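Countertop sealing schedule revised

The maintenance guide for stone benchtops has been updated following the June review of service calls. The previous edition gave one resealing interval for all natural stone. The new one separates marble from granite and sets out a water-drop test to be done before any sealer is applied. 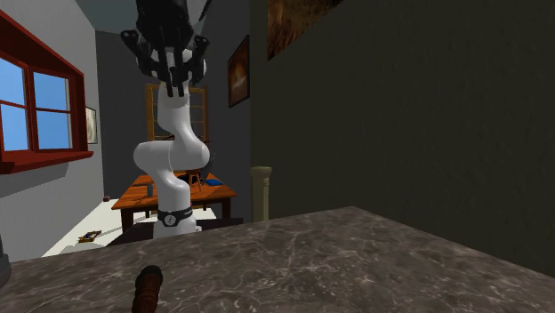 PROLLWOOD, July 19, 2026 - Marble benchtops in rental units are now to be tested every 96 days. Place a teaspoon of water on the surface, wait 10 minutes and wipe dry. A darkened patch means the stone is absorbing and should be resealed.

Use a pH-neutral cleaner only. Vinegar and citrus products will etch the polish - sealer does not prevent this. Apply two thin coats and allow each to cure fully.

Questions on the revised intervals go to Joana Leitão at the Tulta office.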